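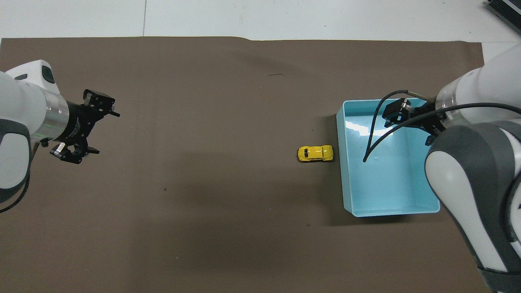

How often should you recalibrate the camera on a two-arm bench setup?

Every time somebody has leaned on the table, and otherwise once a week. Ours gets done on Thursday, before the first coffee, while resentment is still low.

4 min read
752 shares
11 comments

The rest of these tips come from the same place as that one, meaning a long stretch of things going slightly wrong in software that had passed all its tests.

Name your frames like a grown-up

Put the arm's side in the name, and decide once whose left you mean. The robot's left is on your right when you face it, and you will forget this at 5 p.m. with a finger on the enter key. Katsuhiko Hirose, who wrote most of our planner config, prefixes everything with "robot_" for this purpose. It makes for ugly lines and fewer apologies.

Plan both arms together, even when one is loafing

An arm with no job is still furniture. If the planner only knows about the arm that's moving, it will cheerfully route the elbow through the other one's forearm. In Mamport you can add the parked arm as a static obstacle, then update it whenever it changes pose. Pad it a little. Pad the cables a lot, as they are in no model anyone has ever shipped and they swing.

Log before you fix

When a grasp misses, save the image, the estimated pose and the joint states before touching a single parameter. We dump ours into Storeo with a one-line note. Last March I tuned a grasp offset for an entire afternoon, and the log later showed the detector had been serving the same stale frame the whole time. The offset was lovely, though.

Check timestamps, too. We throw out any pose older than 400 milliseconds, and the number of mysteries dropped sharply.

Give the gripper somewhere to go home to

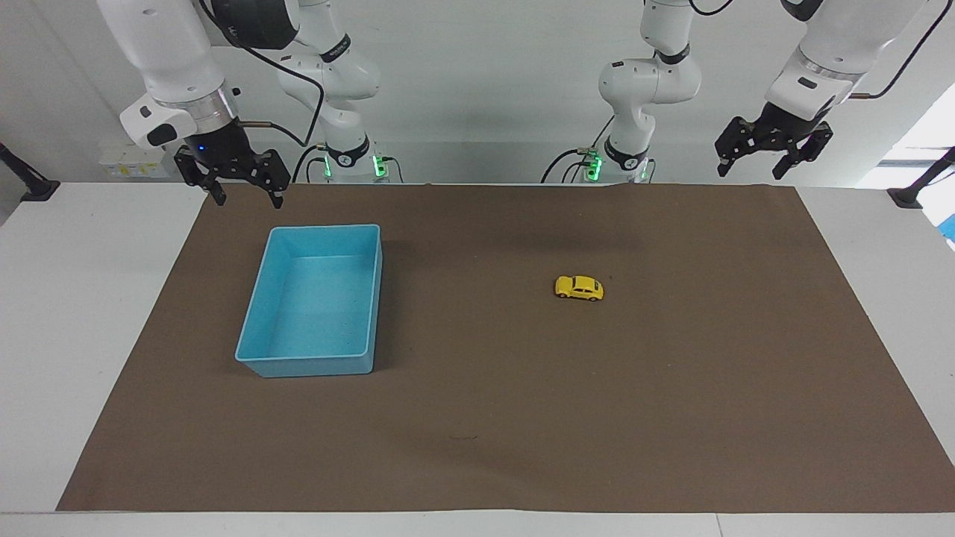
A home pose should be boring, high and reachable from anywhere in the work area. Test the return path from the corners as well as the middle, with the speed turned down. With both grippers held well above the brown surface like this, a straight move sideways over the blue tray is dull to watch, and dull is the goal. The toy car is to the right of the tray with plenty of bare surface between them, so a planner that still wants a grand tour of the ceiling needs its cost weights looked at.

Shadows are not objects, whatever your mask says

A color threshold will find your yellow thing and feel very pleased with itself. Depth gets you further, but glossy plastic gives you holes and glare. Use the two together and set a minimum blob size, or you'll end up planning a careful approach to a speck. Agbenyega's segmentation plugin has a size filter, switched off by default, under a menu called "Other."

Stop at 69

Our confidence cutoff is 69 percent. I have no theory to offer. At 70 it got fussy, at 68 it started picking up reflections, and we all had other things to do. Write your number down next to the lens settings you found it with, and expect to do it over after a lens change.

Version the boring files

Calibration, tool offsets, home poses, speed limits. Commit them with the code. Durnance will load a config folder straight from a tag, and rolling back beats asking around the room who changed the wrist offset.

Leave the speed slider where the next person expects it. Ours has a sticky note.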